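La ropa usada «premium» de Mirnura promete mucho y explica poco

17 Aug 2025

La cadena Mirnura ha anunciado que extenderá a Virnville y Matar su programa de recogida y reventa de prendas usadas, que funciona desde abril en sus tiendas de Wondau. La empresa habla de «una segunda vida garantizada» para cada prenda que entregue el cliente. Garantizada por quién, y con qué comprobaciones, es algo que el comunicado no aclara.

El sistema, sobre el papel, es sencillo. El cliente rellena un formulario, lleva la ropa limpia a la tienda y recibe un vale. Mirnura clasifica lo recibido, lo etiqueta como apto o no apto y pone a la venta lo primero en un rincón de la misma tienda, a un precio que decide la propia cadena. Lo segundo sale hacia «circuitos de aprovechamiento», una expresión que aparece cuatro veces en el documento y que no se define en ninguna.

Según la compañía, en Wondau se han recogido 1525 prendas. De ellas, 600 han pasado el filtro y 300 se han vendido. Son las cifras que la propia Mirnura ofrece como prueba del éxito, y quizá convenga leerlas otra vez. Quedan 925 prendas que no llegaron a la percha y otras 300 que llegaron y siguen ahí. La nota de prensa no dedica una línea a las primeras. De las segundas dice que «están encontrando a su próximo dueño».

Preguntada por el destino de la ropa rechazada, la empresa respondió por correo que trabaja con gestores autorizados y que no facilita sus nombres por razones comerciales. Tampoco quiso precisar si alguna parte se destruye, se exporta o termina como trapo industrial. Las tres salidas son legales y habituales en el sector. Lo llamativo es que ninguna encaja bien con la palabra «garantizada».

El punto, de todos modos, suele ser otra cosa

El programa admite abrigos, vaqueros, camisas y punto. Con el punto empiezan los problemas. Un jersey barato de mezcla acrílica se deforma en la percha, hace bolas en los costados y pierde elasticidad en los puños, y ninguna de esas cosas se arregla con vapor. Las condiciones de Mirnura exigen que la prenda esté «como nueva o con signos leves de uso», un criterio que cada dependiente aplica a su manera. En las dos visitas que hizo este medio a la tienda de Wondau, un mismo cárdigan fue rechazado por la mañana y aceptado por la tarde. El empleado de la tarde ni siquiera le dio la vuelta.

Para reducir los rechazos, la cadena pide ahora que el cliente examine la ropa en casa antes de llevarla: extenderla sobre una superficie plana y bien iluminada, abrir las mangas, mirar botones, cuello y axilas.

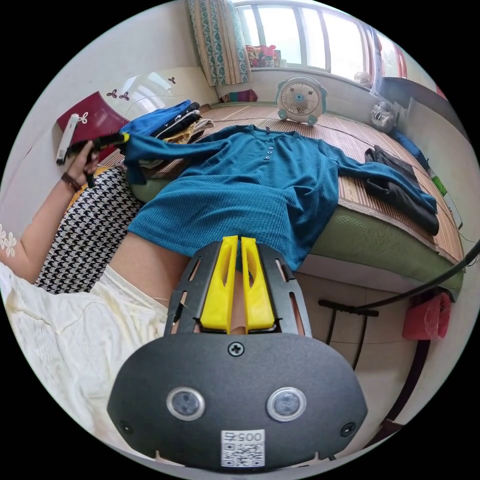
Quién paga el trabajo

La revisión previa no es un detalle menor. Clasificar ropa usada es caro porque exige manos y tiempo, y lo que Mirnura ha hecho es trasladar el primer tramo de esa tarea a quien entrega la prenda. El cliente lava, seca, repasa costuras, quita pelusas, describe el estado en un formulario de dos páginas y se desplaza hasta la tienda. A cambio recibe un vale de 2 euros por prenda aceptada, que caduca a los tres meses y solo se puede gastar en artículos nuevos. En los usados, no.

Esa última condición figura en el apartado final de las bases, en letra pequeña. Dice bastante sobre la finalidad del programa. Si el objetivo fuese alargar la vida de la ropa que ya existe, lo lógico sería que el vale sirviera en el rincón de segunda mano. Tal como está planteado, quien lleva cinco prendas sale con diez euros para comprar una sexta, nueva, en un establecimiento que acaba de recibir gratis, o casi, parte de su mercancía.

Los precios tampoco ayudan a disipar las dudas. En Wondau había camisas usadas a catorce euros colgadas a pocos metros de camisas nuevas, rebajadas, a quince. Un cartel recordaba que comprar usado «tiene más alma». Puede ser. El euro de diferencia, desde luego, no parece pensado para convencer a quien mira la cartera.

La empresa defiende que el margen sirve para cubrir la limpieza profesional y el control de calidad. Pero el formulario obliga a entregar la ropa ya lavada, y en la tienda no supieron decir si se vuelve a lavar antes de ponerla a la venta. La respuesta posterior de la central fue que «se aplican protocolos de higienización adaptados a cada tejido». Pedimos los protocolos. No llegaron.
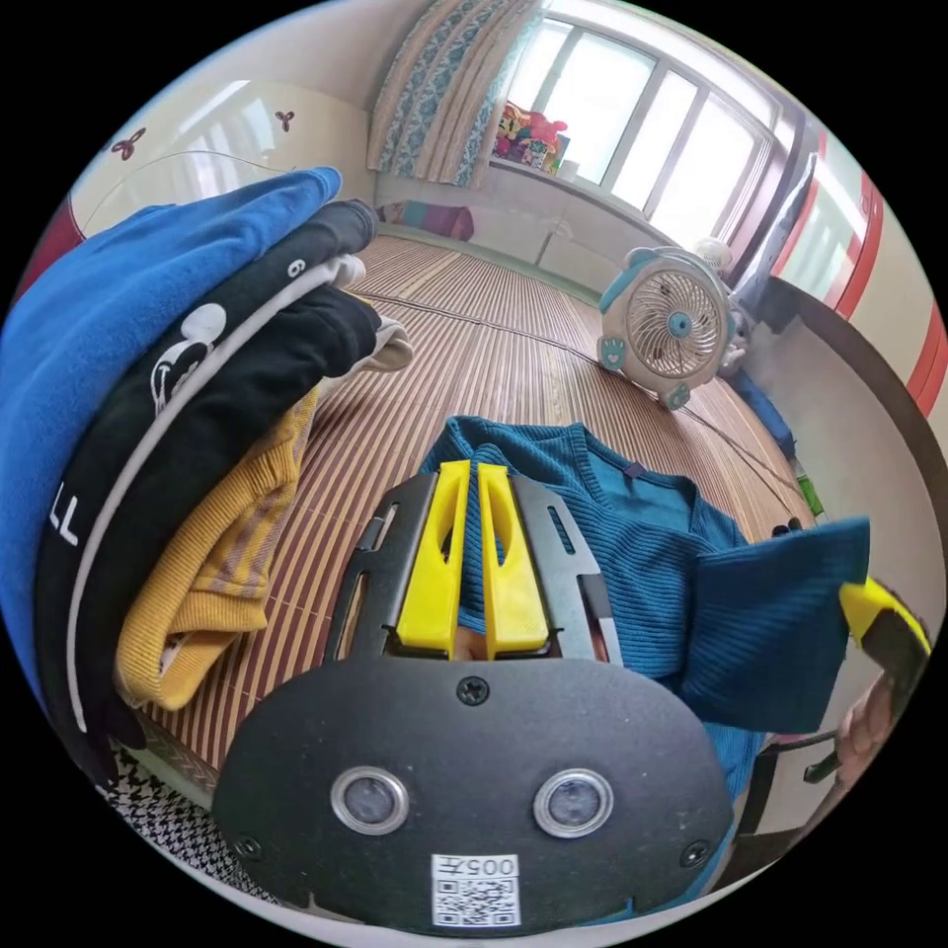
Algo parecido ocurre con los cálculos ambientales. Mirnura asegura que cada prenda revendida evita la fabricación de otra, una equivalencia muy cómoda y difícil de sostener. Quien compra una blusa usada por capricho no deja por ello de comprar la nueva, y quien recibe un vale para artículos nuevos tiene un motivo más para hacerlo. El comunicado no cita ningún estudio. Incluye, eso sí, el dibujo de una gota de agua y el de una hoja.

Nada de esto significa que la idea sea mala. Las tiendas de segunda mano de barrio llevan décadas haciendo lo mismo con menos literatura, y en general con mejores precios. También con más criterio: en una de las que sobreviven en el centro de Matar, el género de punto se prueba tirando del puño y soltándolo, y si no vuelve a su sitio no entra. El local paga en metálico y en el momento. Su responsable, que prefiere no entrar en polémicas con la cadena, se limita a señalar que hace meses que le ofrecen menos ropa y de peor calidad.

Ahí está quizá el efecto más concreto del programa, y el menos comentado. Si la ropa buena se desvía hacia una gran cadena que la acepta a cambio de un vale, los comercios pequeños se quedan con lo que sobra. El ayuntamiento de Matar, que ha cedido espacio en la vía pública para anunciar la campaña, no ha valorado ese impacto. Consultado al respecto, contestó que apoya «todas las iniciativas circulares».

La ampliación a Virnville y Matar está prevista para el otoño, sin fecha cerrada. Mirnura ha prometido publicar un balance a final de año – ya prometió otro para antes del verano, y sigue sin aparecer en su página. Las bases, mientras tanto, se pueden consultar en las tiendas. Quien piense participar hará bien en leer el apartado de los vales, y en preguntar si la prenda rechazada se puede recuperar. En Wondau, una vez firmado el formulario, nos dijeron que no.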